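Ticket: Sourdough starter sluggish after moving to new kitchen
Product: Flala countertop proofer
Status: Resolved
Opened by: Minonstead Community Bakehouse
Last updated: 10 July 2024

Original report

Hi Flala support! First off, we love the proofer. It has been running since May and our weekend loaves have never had such an open crumb. But we moved into a bigger kitchen at Minonstead and the starter has gone strangely lazy. It used to double in 5 hours after a feed. Now it takes almost twice that, and the top domes and then just sits there. The dial is on the same mark as before, same flour (Katsaros stoneground whole wheat, cut with plain bread flour), same jar, same spoon even. The display says 78 F the whole time. What should we try first?

Reply from Flala support

Thanks for such a thorough write-up, and a lively starter is worth chasing, so let's get into it! A few things to check:

Put a separate thermometer in a glass of water on the middle rack, close the door and leave it for a couple of hours. Air readings jump around every time the door opens, and water gives you a number you can trust.

Look at where the proofer is standing. It wants a hand's width of clear space behind it. Near an outside door or under an air conditioning vent, the back wall loses heat faster than the element can replace it.

Tell us about your water. Did the move put you on a different supply?

Log entry, first day

Glass of water on the middle rack read 71 F after two hours. Display still said 78. So that's one real clue already! The proofer is under the window, and yes, there is a vent almost right above it. We hadn't even looked up. Moved it to the inside wall next to the flour bins.

Same glass, same rack, new spot: 76 F. Big improvement, still a little low. Fed the starter at the usual ratio and put a rubber band around the jar at the starting level. It doubled in 6 hours and a bit. The smell is back too, that lovely yogurt and green apple thing. 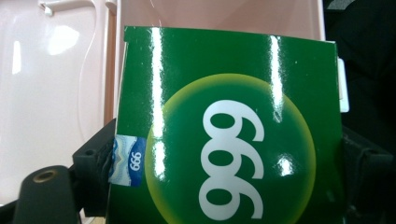 Fudberg wrote in under the ticket to say that the water matters as much as the heat, and that their own starter had gone flat the same way until they let the tap water stand overnight in an open pitcher. If your town uses chloramine, standing won't clear it, Fudberg added, so check the water report before you bother, and use a carbon filter if that's what you've got.

Log entry, second day

Great tip from Fudberg. We looked up the water report and the new building is on chlorine only, so we filled two pitchers and left them out on the counter overnight with a cloth on top. We split the starter into two jars so we could compare. Jar A got water straight from the tap, jar B got the rested water. Same flour, same weights, both on the middle rack.

Jar B doubled in just under 5 hours. Jar A was slower, 5 and a half. We would not swear by one test, but B also had far more bubbles along the glass and held its peak longer before it started to slump. Very happy bakers here.

Reply from Flala support

What a nice clean test! The sensor still sounds a touch optimistic, so please try the offset. Hold the light button until the display blinks, press down twice to shift the reading 2 degrees, then hold the button again to save. Leave the proofer alone for an hour before you take another water reading. The offset survives being switched off, but a full reset clears it.

Log entry, third day

Offset is in. Water glass reads 78 F, display says 78 F. Baked 19 loaves from jar B this morning and the rise was the best since the move, with big blistered crusts and proper ears on nearly every one. We've kept jar A going on rested water as well and it has caught up. The rye starter goes in next, and we can't wait to see what it does at a steady temperature.

One question while we're here: is it okay to keep a small dish of water on the bottom rack all day, or only while dough is in there?

Reply from Flala support

All day is fine. Wipe the door seal at closing time and leave the door open a crack overnight if the proofer is off. Marking this one resolved, but reply here if the rye gives you any trouble and the ticket will reopen.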